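Busco gente para probar un videojuego de puzles antes de que salga, y prefiero contarlo yo que poner uno de esos anuncios con tres logos y ninguna información. El juego se llama **Pollar**, lo hacemos en Vorkov (somos un estudio pequeñito) y va de llevar una bola de cristal por laberintos que giran cuando tú giras el mando. Tiene 135 niveles repartidos en 9 mundos, y necesito 40 personas que se peleen con ellos durante el mes de julio.

## De qué va la prueba

Jugarías desde casa, en PC, con una versión que todavía tiene sus bugs (¡para eso estáis!). Cada semana abrimos un par de mundos nuevos, tú juegas a tu ritmo y luego me rellenas un cuestionario corto. También hay una sesión de multijugador por semana, a las ocho de la tarde, en la que nos conectamos todos y el servidor sufre lo que tenga que sufrir.

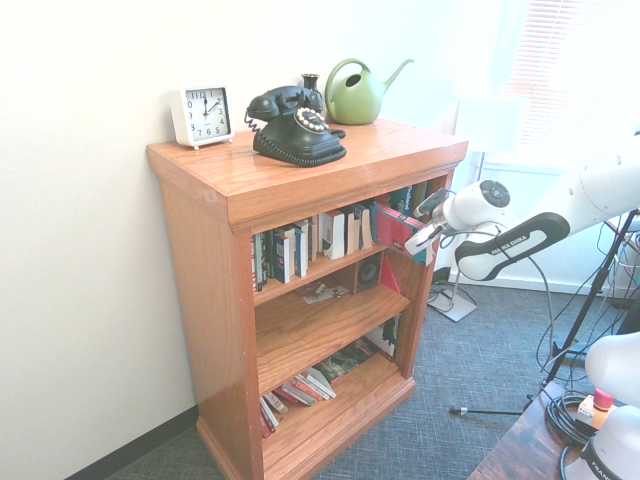 El mundo que más me preocupa ahora mismo es Roswood, el cuarto, donde la cámara se pone rebelde en las curvas cerradas y hay gente del equipo que se marea. Lo ambientamos en una casa a escala gigante, con la bola rodando entre muebles y trastos de toda la vida, y ahí pega muchísimo un teléfono de disco como el negro de la estantería, con su cable rizado haciendo de rampa en espiral. Si te mareas con facilidad, apúntate igual - me vienes de maravilla.

## A quién busco

No hace falta experiencia como tester ni saber programar. Me sirve tanto quien se pasó media infancia con juegos de bolas y plataformas como quien no ha tocado un mando en años. Eso sí, necesito que:

- tengas 18 años o más y un PC que no eche humo
- puedas jugar unas horas a la semana durante todo julio
- escribas lo que piensas sin suavizarlo, que "está bien" no me ayuda nada
- no subas vídeos ni capturas hasta que lo anunciemos 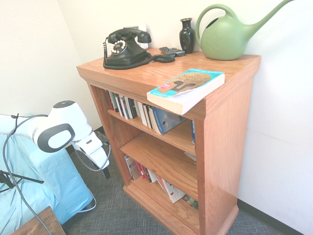

## Qué te llevas

Pagamos 195 euros por persona al terminar la prueba, por transferencia, más una copia del juego completo y tu nombre en los créditos (o tu nick, como prefieras). Quien llegue al último mundo, Hollenstein, desbloquea además una bola exclusiva que no va a estar a la venta. Aviso: es difícil de narices.

## Cómo apuntarte

Rellena el formulario de la web de Vorkov, en el apartado "Pruebas", y cuéntame en un párrafo a qué juegas últimamente y qué fue lo último que dejaste a medias por pura rabia. Las plazas se cierran a finales de junio y contesto a todo el mundo, también a quien se quede fuera - puede que tarde unos días, pero contesto.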